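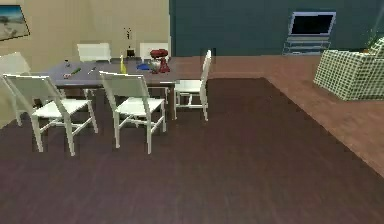
Sechs weiße Stühle am Esstisch, dahinter der Fernseher vor der dunklen Wand.

Der Boxtrainer aus Drollum lässt sich Zeit mit der Antwort. Ob sein Halbmittelgewichtler im November gegen den Titelverteidiger eine Chance habe? "Eine Chance hat jeder, der durch die Seile steigt. Die Frage ist, ob man ihm einen Gefallen tut." Seit 2 Jahren betreut er den Mann, und von dem Termin hält er wenig.

Die Gala in der Halle Flolilport ist mit 3630 Plätzen angesetzt. Der Veranstalter Postar wirbt mit dem "Kampf des Jahres" - ein Etikett, das er im Frühjahr schon einmal vergeben hat, damals für einen Abbruch in der zweiten Runde. Der Trainer zuckt mit den Schultern. "Plakate schlagen nicht zurück."

Ihn stört die kurze Vorbereitung. 63 Tage bleiben bis zum ersten Gong, und der linke Ellbogen macht seinem Schützling noch zu schaffen. Die Sparringspartner kommen aus dem Gym Aitken, darunter kein einziger Rechtsausleger. "Der Champion ist aber einer. Da können wir üben, was wir wollen, das Bild stimmt nicht."

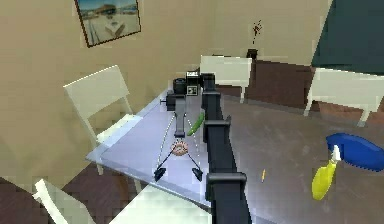

Schwarzer Roboterarm mit geöffnetem Greifer über der Tischplatte.

Bei Postar heißt es, der Herausforderer sei zu 100 Prozent fit. Von wem diese Auskunft stammt, weiß der Trainer nach eigenen Worten nicht. "Von mir jedenfalls nicht. Mich hat keiner gefragt."

Warum er dann unterschrieben habe? Er lacht kurz. "Weil der Junge wollte. Und weil so ein Angebot vielleicht nicht wiederkommt." Überzeugt klingt das nicht. Über die Börse will er nicht reden, über eine Rückkampfklausel auch nicht. Am Dienstag ist wieder Sparring, danach soll der Arzt noch einmal auf den Ellbogen schauen.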